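Apr 1, 2018
Bronmont cell, teardown planner

OK, the planner finally compiles against the new collision library (15 warnings, I'm ignoring them!). Noémi wants the case meshed with the side panel off and the drive cage as its own body, so that's what I did. Cables are still a fat no-go blob in the model, ugly but safe.

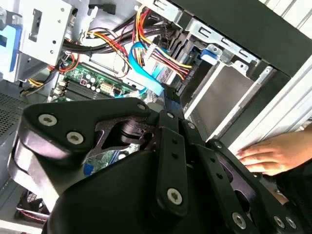
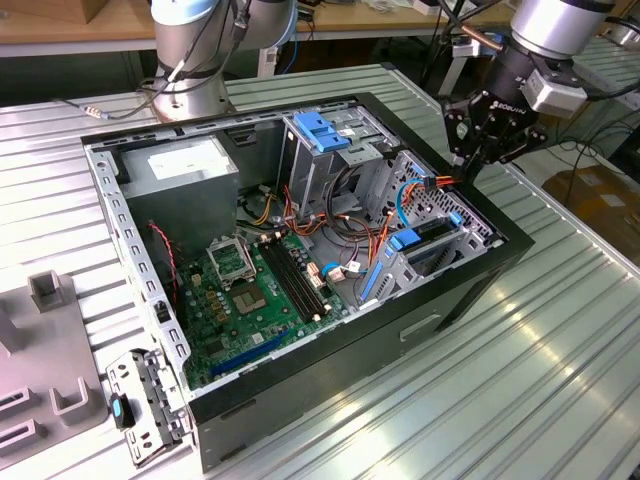
Desktop case, side panel off, cables still in.

To do
- Drop the wrist cloud to 2,471 points before the ICP step and see if the fit holds
- Retreat speed back to 69 mm/s, Tsegereda's number
- Give the second arm its own keep-out box, I keep forgetting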